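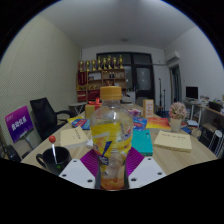 Part-time room resetter wanted, Willow Street office

Doder rents out meeting rooms by the half day. People come in, agree on something or fail to, and leave. What they leave behind is the job.

We need one person, evenings, three shifts a week, to put our long room back the way the next booking expects it. Pay is $241 a week, which won't change your life but does arrive on time. Start date is the first week of October.

What you would be doing

Clearing the long table. Expect books, brochures, mugs, paper with very serious arrows drawn on it, and drink bottles with a last inch of something orange that apparently no human being can bring themselves to finish. Liquid goes down the sink, bottle goes in recycling, cap goes back on first. We have strong feelings about the cap.

Deciding what is trash and what is not. A notepad with writing on it is not trash. A gift box with a ribbon still tied is never trash, however long it has been sitting there. Anything in doubt goes on the Le Goff shelf (named for the shelving company, who have never called to ask how it's doing) and stays there for 9 days.

Putting books in a pile with the spines facing the same way. Dusting the flowers. They are artificial, so please stop watering them. This is addressed to everyone.
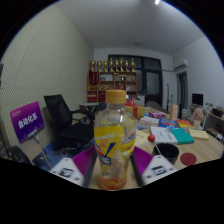
Zomcombe, who did the job until last spring, would like it known that the table takes ten minutes and the paper takes an hour. People print everything, leave half, then call the next morning in a panic about page four, so keep the stacks in the order you found them and don't be a hero with the stapler.

We have nothing to add to that, except that the stapler has been replaced.

What we're looking for

Someone who can carry a tray of mugs through a door. Someone who notices a coaster and uses it. Previous experience in hotels, libraries or a house with teenagers is welcome. You will mostly be alone in the building, so you should like your own company or own headphones.

You'll need to be free from 6 p.m. Two references, please, and at least one from a person you are not related to.

How to apply

Drop a note at the Doder front desk, or slide it under the door if we're at lunch. Tell us your name, which evenings you can work, and what you would do with a single glove found under a chair. Notes close on 10/05/2025. We'll reply either way, usually within the week.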